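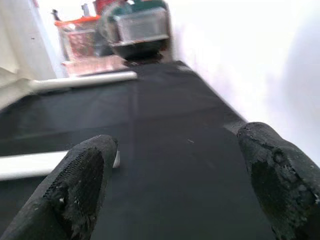 The Vasby table cover in black, laid against a white wall.

Vasby Table Cover, Black

If you have a table that works for its living, you will know how quickly the top begins to look sorry for itself. We have been selling the Vasby since we opened our little Gudeta workroom, and it is still the cover we reach for first when a customer rings up and says they want something plain, dark and easy to live with. It lies over the table you already own, so there is nothing to screw down or glue, and when you have finished for the day you can leave it where it is or roll it up and stand it in a corner.

Why black? Mostly because people kept asking for it. Small pale things show up beautifully on a dark top — white rods, lengths of tube, buttons, beads, all those bits and pieces that vanish the moment you set them down on a light worktop. Etenesh Woldemariam, who cuts all our covers, has had one on her own bench for years and gets quite cross if anybody borrows it. The other side of the coin is that black shows every speck of dust and lint too, and you may see a faint mark or two once it has had some use. A soft brush deals with the dust. Small scratches are there to stay, I'm afraid, though most of our customers tell us they stop noticing them after a while.

Fitting it

The cover comes to you rolled, and it will have some creases in it when you first open it out. Lay it flat and leave it overnight if you can spare the table. Most of them drop out by themselves, and the few that don't will usually soften over the first couple of weeks. Please don't iron it! If your table stands against a wall, push the long side up to the wall first and smooth towards yourself with the flat of your hand.

Sizes

The standard width is 800 mm. We cut to any length you like up to 1,763 mm, which is the longest we can manage on the cutting bench without a join. Please measure your table twice and send us the smaller figure if you are in any doubt, as we can't take back covers that have been cut to order.

Looking after it

Brush it down at the end of the day. For spills, use a cloth wrung out in warm water with a drop of washing-up liquid, then go over it again with a dry one. Keep hot pans and soldering irons well away.

Ordering

Covers are cut within 2 working days and posted rolled in a stout card tube. Uncut standard covers can be returned within 90 days, as long as they are clean. For anything unusual — rounded corners, a notch for a pipe, that sort of thing — ask for Anwara Haque, and do send her a sketch if you have one.

Page last updated 24/01/2024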